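Mesenar > Field Programs > Interviews

News Programs Species Rehabilitation Contact

Counting plastic in seabird pellets

02/06/2018

The Mesenar station has sorted regurgitated gull pellets from the Landen breakwater for 3 seasons. The station's lab lead, interviewed at the end of the winter collection, said the work began as a diet study.

"We were after fish bones. The plastic went into a column marked 'other' until that column was the longest one."

Each pellet is dried at 60 degrees Celsius, weighed, then soaked and teased apart over a 1,000-micron sieve. Fragments caught on the mesh are sorted by type: film, foam, fiber, hard piece. The current set holds 675 pellets. Hard pieces are the most common type, followed by film.

The lab lead was cautious about what the figures mean for the birds. "A pellet shows what came back up. It says nothing about what stayed in the gut. For that you need carcasses, and we get very few in good condition."

Sampling is also uneven. The Leitão end of the breakwater is closed to foot traffic during nesting, so pellets from that section are collected only in fall and winter. Results from the two ends are reported separately.

A second site at Starkis is planned. It lies farther from the harbor outfall and would serve as a comparison. "If the film drops off there, we can start talking about sources. Right now we can't."
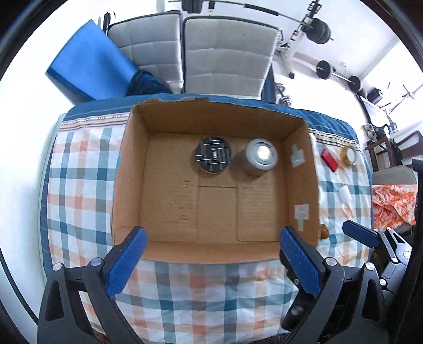 Pellets leave the breakwater in paper envelopes, one per envelope, with the grid square written in pencil. The lab lead prefers paper to sealed bags: "A damp pellet in a bag grows mold and falls apart." For the trip to the lab, the envelopes are stood upright in a carton. Any plain corrugated box will do, such as the brown one with a torn upper edge and two patches of tape on the right inner wall. The next collection at the Landen end is set for late February.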